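# Pinzas de mano Plovance: reseña tras varios meses de uso

Compramos la pareja de pinzas de mano Plovance en diciembre para sustituir a las Stastby, que ya tenían los dedos gastados y una holgura molesta en la articulación. Las usamos para grabar demostraciones de tareas domésticas con las dos manos: abrir recipientes, doblar paños, cambiar bolsas, recoger cubiertos. Pagamos 600 euros por cada una, con los cables incluidos. El soporte para la mesa va aparte y no lo pedimos.

El montaje es sencillo. Cada pinza trae la placa superior ya atornillada, un cable y un conector. La primera tarde perdimos bastante tiempo con el programa de calibración de Lostley, que solo reconoce la segunda pinza si la primera ya está conectada. El manual lo menciona en la página 12, en una nota al pie.

El agarre es lo mejor del producto. Los dedos cierran en paralelo y la fuerza se nota en la mano, de modo que se puede sujetar el borde de una bolsa de plástico sin rasgarlo. Con las Stastby eso nos costaba muchas repeticiones. También cogen bien asas finas y telas. Con objetos lisos y redondos, como un vaso, resbalan algo más de lo que me gustaría.

La tarea que más usamos para comparar modelos es la del cubo con pedal, puesto encima de la mesa. Obliga a trabajar a dos alturas: una pinza abajo, en el pedal, y la otra arriba, a la altura de la bolsa.

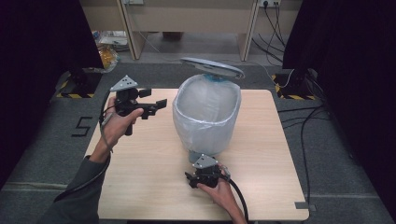

Con las Plovance el pedal se puede apretar con la punta de los dedos cerrados, y la articulación aguanta sin ceder. Lo incómodo es la muñeca derecha, que queda muy doblada cuando se trabaja cerca del borde de la mesa. Después de 50 repeticiones seguidas hay que parar. Pesan más que las Stastby y casi todo el peso está delante, así que el brazo que va en alto se cansa antes.

Los cables son el otro punto flojo. Son gruesos y tiran del conector al girar la mano. A nosotros nos ha funcionado dejar un lazo amplio junto a la muñeca y sujetarlo con velcro a la manga, pero debería venir resuelto de fábrica. Un conector empezó a dar cortes en marzo. Lo cambiaron en garantía y tardaron tres semanas - por suerte teníamos una Stastby de reserva.

También probamos unos días las Tôn, prestadas. Son más ligeras y el cable sale por detrás del mango, mucho mejor colocado. A cambio, los dedos abren menos y con la bolsa ya puesta no llegábamos a pellizcar el borde doblado sin arrastrar la tapa. Para piezas pequeñas sobre la mesa las preferiría. Para tareas de casa, no.

En cuanto a los datos, llevamos 600 grabaciones con las Plovance y la apertura registrada coincide bien con la real. Recomiendo recalibrar al empezar cada sesión, aunque el programa diga que no hace falta. Si se deja pasar, el cierre completo deja de marcar cero y luego toca corregirlo a mano.

Volvería a comprarlas, con un par de conectores de repuesto en el mismo pedido. A quien venga de las Stastby le compensa el cambio si trabaja con bolsas, telas o asas. Si solo va a mover bloques y piezas rígidas, las antiguas siguen sirviendo.

Actualización, 19 de mayo: la última versión del programa de Lostley ya detecta las dos pinzas en cualquier orden. Lo de los cables sigue igual.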